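## 4. Setting up the desktop cabinet

Read this section before you cut the packing tape. The Dundelov sheet in the carton says assembly takes 11 minutes. It took me 18 with the parts already sorted, and I have built four of them. Allow the evening.

### 4.1 Choosing a spot

1. Put the cabinet on a level table. The maker claims the drawers "self-correct" on a slope. I have seen no sign of this.
2. Leave clear space in front, at least the depth of one drawer. Most people measure with the drawers shut and regret it.
3. Keep it out of direct sun. Solheim's finish guide promises no fading, then excludes sunlight from the guarantee two pages later.

**Note:** The stated load is 1,000 g per drawer. Margit Hedlund tested hers with kitchen weights and the runners began to drag at 900 g. Work to her figure.

### 4.2 Fitting the drawers

1. Lay every drawer out with its runner side facing you.
2. Start at the bottom. The sheet tells you to start at the top, and you will then find your own hand is in the way.
3. Tip the front up slightly, catch the back edge on the runner and lower it. If it needs force, it is the wrong way round.
4. Slide it in and out several times before fitting the next one.
5. Do not fit the felt pads yet. They are too thick for a new cabinet, whatever the packet says.

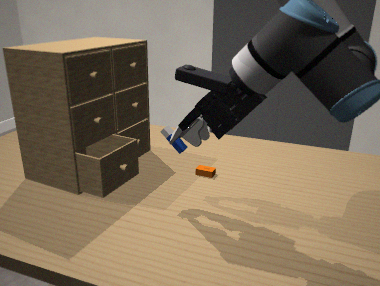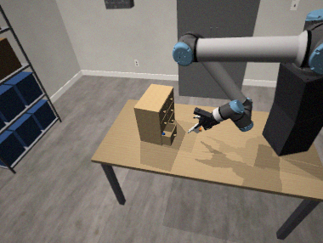 *Fig. 4: Small cabinet on a table, lower drawer pulled out. Two views.*

### 4.3 Checking the fit

1. Open one drawer at a time and leave it open while you press gently on the top of the cabinet. A slight give is normal. A creak means a back screw has been missed.
2. Put something small in the drawer and close it briskly. If the drawer bounces back open, the rear stop is loose.
3. Look along the drawer fronts at eye level. Small gaps between them are nothing to worry about. Uneven gaps are, though Gromia's helpline will tell you it is "natural movement in the timber". Ask them to put that in writing.

**Caution:** Never open all the upper drawers together when they are full. The anti-tip bracket supplied is a bent strip with one screw, and I would not trust it with a teapot.

### 4.4 Wax, oil and other remedies

The Dorncombe wax stick is sold separately and recommended on every page of the original booklet. Draw your own conclusions. A plain candle stub rubbed along the runner does the same job.

- Do not oil the runners. Oil collects dust and the drawers will stick again by September.
- Do not sand a tight drawer in its first month. Britt-Marie Halvorsen did, and had a loose one once the heating came on.
- Wipe the outside with a barely damp cloth. The "nourishing" polish left a film on both of mine that I treated.

### 4.5 Labels

The stick-on labels peel. Use card in a holder, or pencil on the inside of the drawer front. If you must use the labels, press them down for a full minute and keep the spare sheet.

For replacement runners, see section 7.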